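RETAIL COPYWRITING, UNIT 6
Gift Guides and the Seasonal Landing Page
Handout, Widad Chidiac

Reading before class: the Prelby gift pages (packet, second half). Bring a pen you don't mind using on somebody else's adjectives.

1. Who is reading

A gift guide has two readers. One is the shopper, who has left it until the last possible evening and wants to be told what a brother-in-law likes. The other is the search engine, which has no brother-in-law. Most bad gift copy is written for the second reader and then sprinkled with the word "special" for the first.

Count the uses of "special" in the Prelby opening paragraph. Then take them all out and see what the paragraph was selling.

2. The occasion problem

The same mug is sold for Mother's Day, graduation, retirement and "just because." Shops rarely have the budget for four mugs, so the copy has to do the traveling. Change the occasion and you should change three things:
- the giver's worry (too cheap, too late, too personal)
- the price you mention first
- the delivery line

Trillham swapped only the headline one January and offered its customers a Valentine's hamper "for the graduate in your life."

3. Length

The Lurarham brief asks for 2,000 characters per category page. The draft in your packet runs to 1,578, and around 400 of those say that giving is a joy. Product blurbs: 100 characters, spaces included. Yes, spaces.

4. Claims

"Perfect" is opinion and nobody will sue you for it. "Arrives tomorrow" is a promise. Check with the warehouse before you write a promise.

For next time

Rewrite the Nguyen-Tran housewarming page for a reader who dislikes the person moving. Stay polite. One page, double spaced.

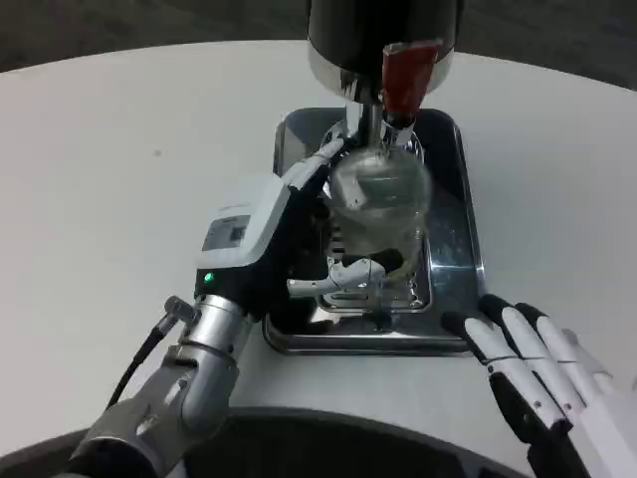
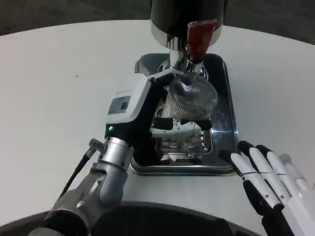 Black, chrome and a red handle, over a steel tray, in both pictures.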